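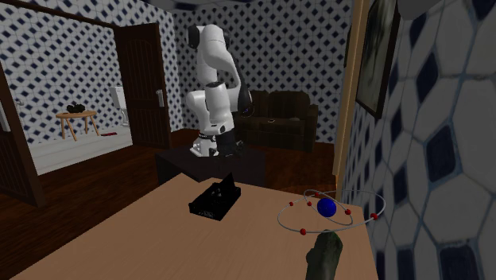
Most of the grief in workshop automation comes from the software, and most of that comes from doing things in the wrong order. These tips were gathered over a winter of running arm jobs in simulation at Wolbridge, before anything was allowed near a bench that had to be paid for. Start with the clutter. A planner given a bare table will produce lovely sweeping paths and learn nothing from it, so put something awkward in the way. An atom model with thin rings and little red balls on the right of the tabletop does nicely: the balls are easy for most perception code to find, the rings are easy to miss, and a path drawn through the gap between them tells you plenty about your collision settings.

Box the rings in. Wrap one plain collision shape around the whole awkward object and be done with it. You lose a bit of table and gain an afternoon.

Name your frames as if a tired person will read them. That person is you, at 11 at night, wondering what "base_2_new" was for.

Keep one pose called "home" and make every script go there first and last. If a script can't reach home from where it stopped, mend that before touching anything else. The Oltport scripts had 4 poses called home, and we got to know them all.

Patterned walls and floors are worth leaving in. Bold tiles give a feature matcher something to grab, sometimes with such enthusiasm that it matches the wrong diamond and moves the room one tile to the left. Better to meet this in simulation. If it happens, mask the background and match on the table alone.

Dark things on dark things are the other classic. A black gripper over a black gadget gives a segmenter very little to go on. Turn up the lights in the simulator for one run and down for the next, and compare the masks side by side. Don't tune on the pretty one.

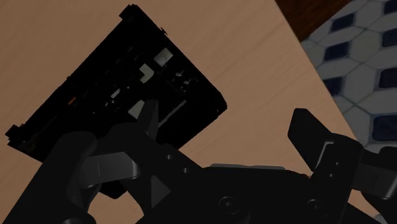 How slow should the last part of an approach be?
Slow enough that the controller can stop within the gap it has left. Set a second, lower speed limit for the final stretch and let the planner do as it likes before that.

Save the seed with every run. We once had a beautiful failure at run 83, never saw it again, and still speak of it as other people speak of comets.

Batch your tests overnight, up to 1,000 at a go, but read the first few logs before bed. Last January a batch left going until morning produced 1,915 lines of the same warning about a missing joint limit. The warning was correct on line one.

Change one setting at a time. Yes, it's dull. Grasp width and approach angle in particular should never be altered together, as each will happily take the credit for the other.

The Nugroho viewer will replay a log at quarter speed. Use it. Jerks that look like nothing at full speed look like a dropped tray at a quarter, and the cure is usually a gentler acceleration limit.

Keep old configs in a dated folder and leave them alone. The Illdale settings looked hopeless for months, and we now use them for everything except the gripper.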